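Domestic Appliances and Interfaces
Unit 3 handout: The countertop microwave oven

1. Scope

These notes cover the exterior of a household microwave oven: the door, the window and the control panel. The cavity and the magnetron are treated in the Baluyot reader, page 57. Bring the reader to the session.

2. Door and window

The door has two jobs. It gives access to the food, and it closes the cavity against leakage while the oven runs. Every oven sold for home use has interlock switches that cut power when the door is opened.

The window is a compromise. Visible light passes through the holes in a metal screen, but the holes are far too small for microwaves at 2.45 GHz, which have a wavelength of 12.2 cm. Dark glass reduces the view further when the cavity lamp is off. In room light the outer surface then behaves as a weak mirror, and the user sees reflections in place of the contents.
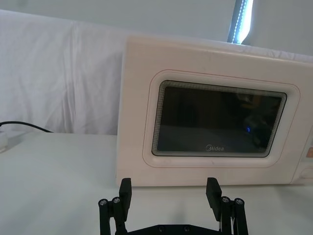 Fig. 1. Door and window of a Midea countertop unit, cream finish.

Note the rounded corners on both the door border and the window. Sharp inside corners collect grease and are slow to wipe. A smooth, pale front cleans easily but shows smudges — a point that came up repeatedly in the Skadine kitchen survey (287 households).

3. Control panel

On most countertop units the panel is a vertical strip to the right of the door. Displays are commonly placed at the top, where the hand does not cover them during input. Time entry follows one of two schemes:

Numeric keypad: the user types the time directly.
Increment keys: each press adds a fixed amount.

Increment schemes need fewer keys. With steps of 5 minutes, 1 minute and 10 seconds, a setting of 2 min 30 s takes five presses: two of the 1 min key, three of the 10 s key.

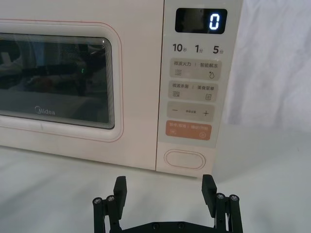
Fig. 2. Panel with display reading 0. Quick-time labels: 10秒 (10 s), 1分 (1 min), 5分 (5 min).

The key marked 微波火力 | 智能解冻 carries two functions, microwave power and smart defrost. Icons repeat the split, with wavy lines for heat and a droplet for defrost. Paired labels save space but ask the user to learn which function comes first.

4. Exercise

Draw the panel of an oven you use at home. Mark each key with the number of functions printed on it, then write the shortest key sequence for 90 seconds at full power. Hand in one page.

Comments

flirard574: Is the wavelength in section 2 for free space or inside the food?

Reply from course desk: Free space. It is shorter in food.

jellport: Mine has a dial. Do I draw that for the exercise?

Reply from course desk: Yes. Mark the step size if you can find it.

Contact the course desk | © Jellport Technical Program | Back to top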